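Student Project Report
Small-Space Storage: Planning the Sturkent Display Corner
Interior Planning Studio, Toledo
October

1. Aim

Our group was asked to plan a small display corner for Sturkent, a shop that sells storage goods for kitchens and entryways. The corner had to use one table, plain wall panels and a small number of items. Our budget was 2,000 dollars, and the plan had to be ready in 4 weeks.

2. Background

We began with the panels because they set the color for everything else. We compared white, cream and light gray. White made the tabletop hard to pick out from a distance, and cream looked yellow under the shop lights. We settled on gray. 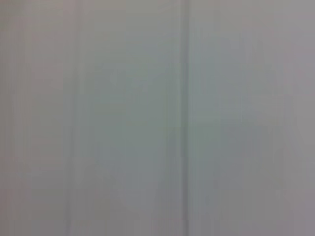

Wall joints were the first thing we disagreed on. Half the group wanted them covered with trim, and the other half wanted them left plain. Up close, a joint reads as a straight dark line with a thin lighter strip right beside it, and the gray shifts a little in tint on the way across. We left the joints plain – trim would have used up money we needed for the goods.

3. Choosing the Basket

Triltudano sent us its catalog, and we made a short list from it. Flondilico baskets were also considered, but the sizes did not suit the table. We wanted a strong color against the gray and white, a shape that would hold fruit or mail, and a rim that was easy to hold.
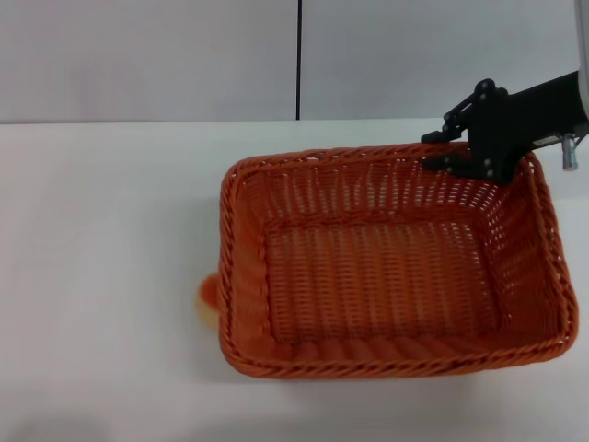
Figure 2. Burnt-orange woven basket with a twisted rim, on the white tabletop.

The open weave lets the table show through, so the basket looks lighter than a solid bin of the same size. Crumbs can fall through the gaps, and we suggest a cloth liner if it is used for bread.

4. Feedback

We asked 20 students to comment on the plan. Most liked the orange. Several wanted a second, smaller basket next to it, and we added one to the final drawing.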